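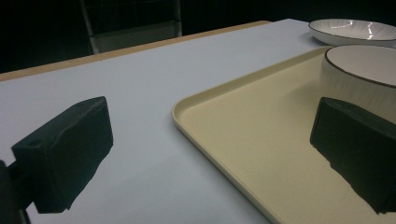
Weiße Tischplatte mit schmaler hellbrauner Kante

Barros — Passepartoutmappe für Zeichnungen

Ich habe so lange nach einer Mappe gesucht, in die ich meine Rötelblätter legen mag, dass ich irgendwann bei Brorkora angerufen und selbst eine bestellt habe (und dann gleich noch vier!). Die Barros fasst 11 Blätter im Passepartout, der Karton ist säurefrei, und die Bänder lassen sich auch mit Baumwollhandschuhen knoten.

Innen liegt Seidenpapier bei — bitte nicht wegwerfen, das kommt zwischen die Blätter. Preis: 128 Euro, Leinenbezug in Grau oder Sand. Sand ist erst im Juni wieder da. Fragen zu Sondermaßen gern an Mareike Haberkorn.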